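Folding on the bed, with the plant looking on

I'd gone round to talk about laundry, and we ended up spending most of the morning in the bedroom. My host runs the Wimitz home-sorting evenings and has strong views on black trousers. "They all look the same until you pick them up," she told me. "So pick them up! One at a time, waistband first." She pulls the drawstring out to the side before she folds anything, or it ends up knotted inside.

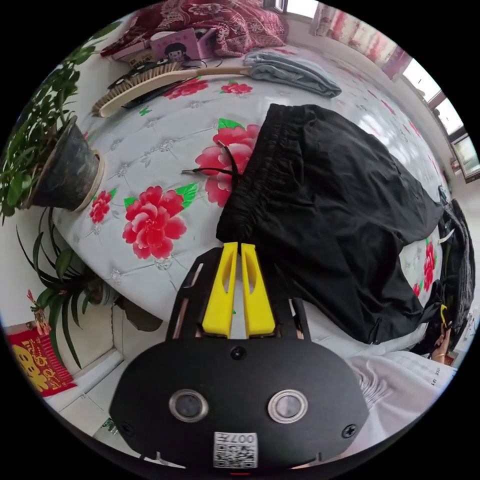 She learnt this the hard way, with 63 pieces to sort after a house move and only the bed to do it on. I asked why she doesn't use a table. "Too small, and you bang your hip on it." Fair enough – mine is exactly the same.

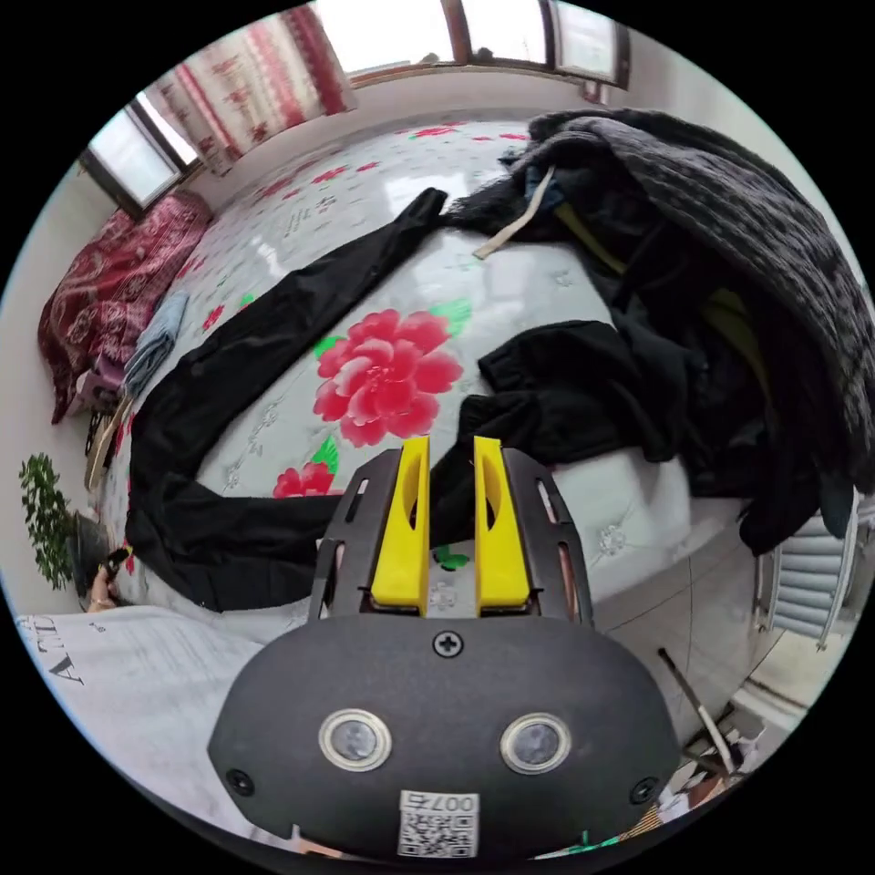

Dark clothes on the flowery bedding, with a grey knit on the heap.

Knitwear goes last in her house, and she won't hang it. "Two folds and leave it alone," she said, quite sternly. I confessed to hanging all six of my jumpers and got a look.
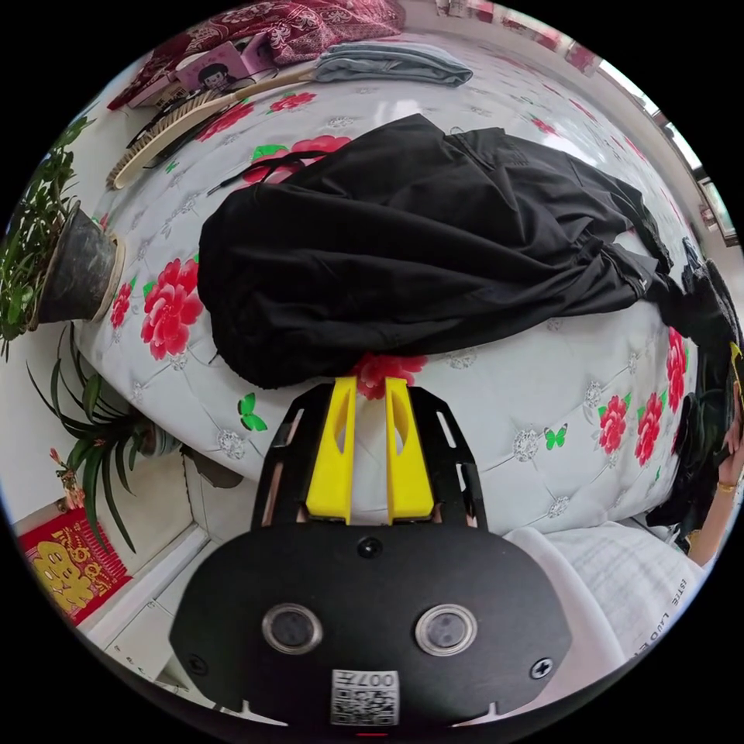 Black on peonies, and a long-handled brush along the top.

We got on to bedding next, and she cheered up no end. She likes a pattern you can lose a crumb in, and she wants the quilt rolled or folded out of the way before she starts – "otherwise you're folding on a hill".
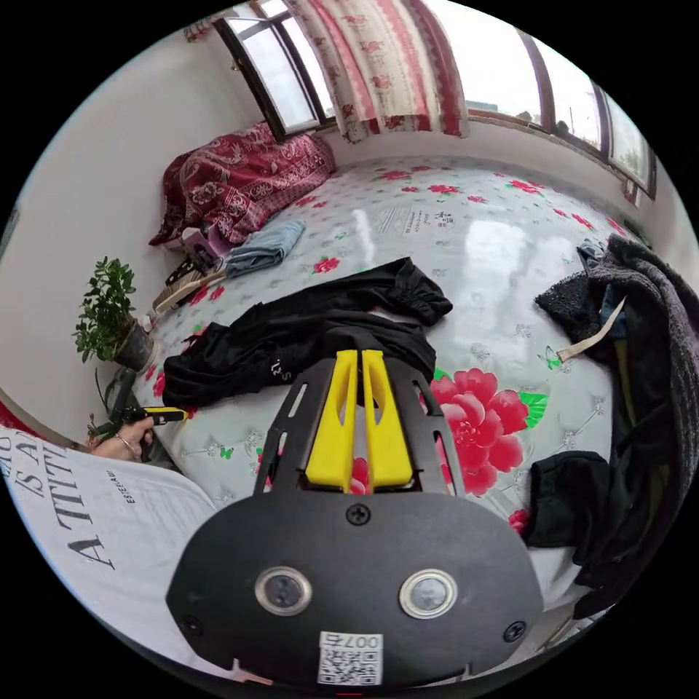 Photo: Londier Home Pages

I went home and did my own trousers that night. It took me two goes.

Recent
Airing cupboards at Hutis
A morning at the Stöcker linen sale
Potted plants for bedrooms
Where do the odd socks go?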